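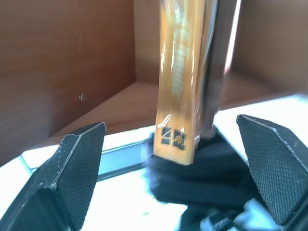 About us

Brirkoseo writes software for robot arms that pick things up and put them somewhere else. We do not build arms or grippers. Our customers buy those from whoever they like, and we supply the part that decides where to reach, how to get there and when to close the fingers.

The company has two offices. Planning and control are done in Koreck, where we also keep the test cells. Perception and tooling are done in Flendwood. Most of us have worked in both.

What we make

Our main product is called Moradi. It runs on an ordinary industrial computer next to the robot and is made up of several programs that can be used together or separately.

The perception program takes pictures from a camera at the wrist and works out where an item is and which way it is facing. A good deal of our time goes on packaging that cameras find difficult. Clear film over a printed box is a common one: the light comes back in bright streaks, the print underneath is blurred, and the streaks move when the arm moves. Moradi compares several views taken on the way in and gives less weight to anything that shifts between them in the way a reflection does. If it still cannot settle on an edge, it says so and the arm waits for another view.

The planner looks for a path into and out of tight places such as shelves, cupboards and deep trays. It keeps a model of the side walls and of the gripper, including the width of the fingers when open, which is easily forgotten and is the usual cause of a knock against a panel. Once an item is held, its shape is added to the model and the way out is planned again.

The controller handles the last part of the approach and the grip. It closes slowly until both fingers report contact, then holds at the force set for that type of item. Thin card boxes and wrapped goods have their own settings, and customers can add to them.

The tooling is what our customers' engineers see most. Every attempt is recorded with its camera pictures, joint positions and finger forces on one timeline, so that a missed grasp can be stepped through afterwards. The same recording can be played into a new version of the software before it goes anywhere near the robot.

How we work

We release a new version of Moradi every 60 days. Before a release goes out it is run against 2,000 recorded attempts, and then on the arms in Koreck against our shelf of test items, which at present stands at 862. The items are ordinary shop goods: boxes, tubs, pouches, tins, shrink-wrapped packs. When a customer reports something the software handles badly, we ask them to post us one and it joins the shelf.

Release notes list what has got worse as well as what has got better. Each version is supported until two newer ones have come out, and longer by arrangement for sites that cannot stop for an update.

Safety functions stay with the robot's own controller and the guarding around the cell. Moradi does not replace them and we will not quote for a job that asks it to.

Who we work with

Most of our customers run small warehouses, packing lines or spare parts stores. Some are machine builders who include Moradi in a finished cell. We also license the recording and playback tools to university labs at a lower rate, without support.

If you would like to know whether an item can be handled, send it to the Koreck office with a note of its weight, how it is stored and which gripper you plan to use. We will try it and send back the recordings along with the item. There is no charge for the first five items.

Vacancies are listed on the jobs page. Page last updated November 2024.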